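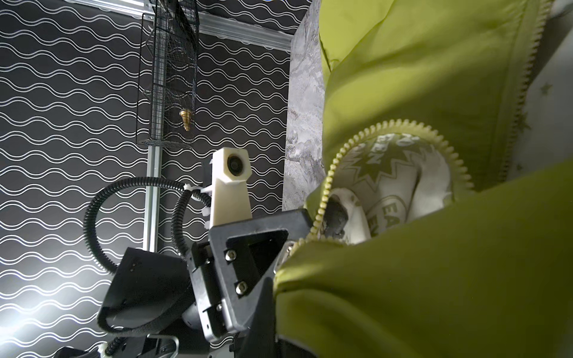
Open day talk, Karnar hall. Speaker notes, second version.

Start when the doors close. Say good morning, say who we are, say where the exits are. The talk runs before the demonstration, so keep it moving.

The subject is our visit to the Ekley workshop in October of last year. We went to see robot arms handle clothing. Most of us had only seen arms handle boxes and bottles.

Say why clothing is hard. A box keeps its shape when you pick it up. A jacket does not. Grab one fold and the rest of it moves. The lining slides against the shell, and the zipper is stiffer than the cloth next to it. The arm has to look again after each move.

Pause. Ask who in the room folds laundry. Wait for hands.

Next, what we watched. The Zapata demonstration lasted 85 minutes with one break. People were allowed to stand at the bench but had to stay behind the tape. The staff stopped the arms twice to answer questions. I wrote down 7 questions and will take two of them today.

Second slide. Leave it up while talking about printed cloth. A sheet with words and drawings all over it gives a camera plenty to look at, but the pattern bends when the cloth bends. Point to GO GREEN near the starburst, then to the heart with I LOVE in it. Mention the marbled surface under the cloth.

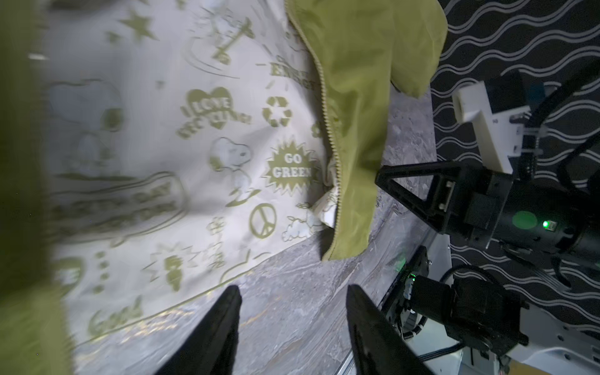
Why use two arms for one jacket?

One arm can hold the cloth still while the other moves a sleeve or a hem. With a single arm the whole jacket tends to drag along.

Move on to cost. Zosano quoted us 800 dollars for a day of bench time, setup included. Do not get into the price of the arms, we don't have a current figure.

Last part. Tell people the demonstration is in the back room and that coats and bags stay out here. Small groups only. Children go in with an adult. Sign-up sheet for the next workshop visit is on the table by the door, pens in the cup.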